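Re: [skodbridge-walkers] Getting there by train

Hello all, and thanks Nnamdi for asking!

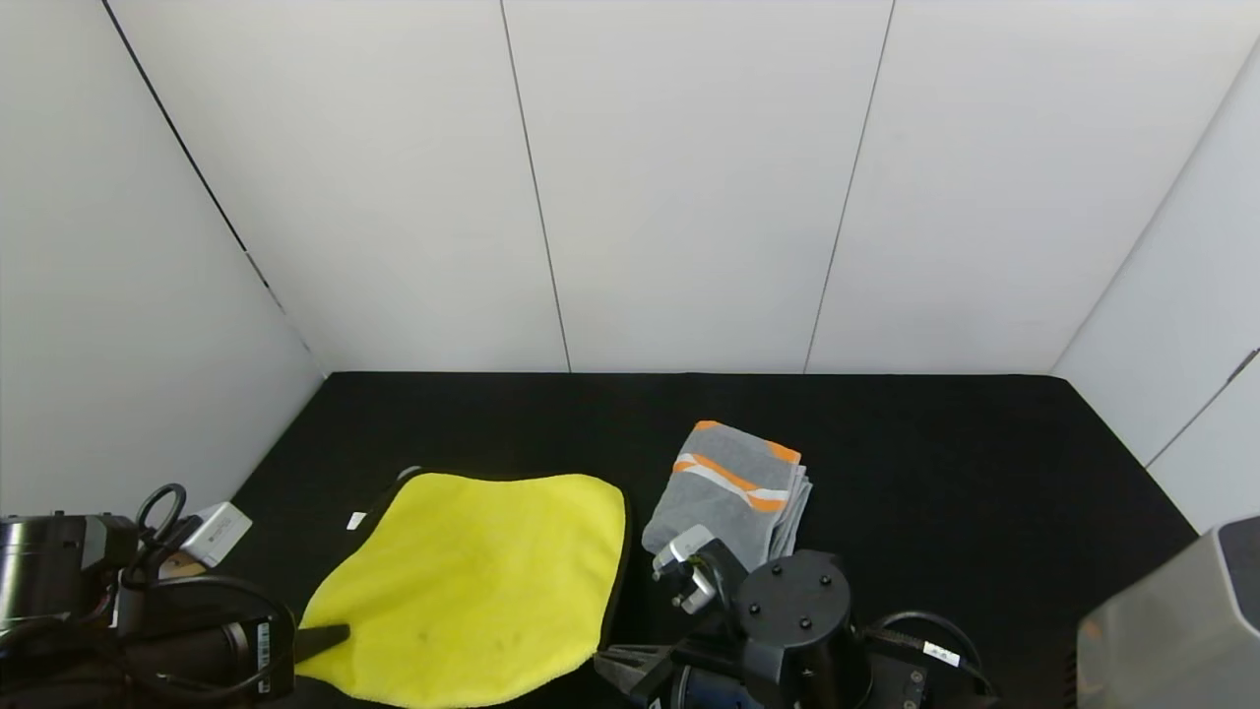

Nnamdi Okonkwo wrote:
> Has anyone taken the slow train up to Skodbridge?
> Is it worth the extra time over the coach?

Yes, do it! We went in February and loved every minute. You change once, at Trallance, and platform 2 has a lovely little bakery. The line follows the river for the last 16 miles, so sit on the left if you can. The 133 bus meets the train and drops you by the hostel.

Teemu Hirvonen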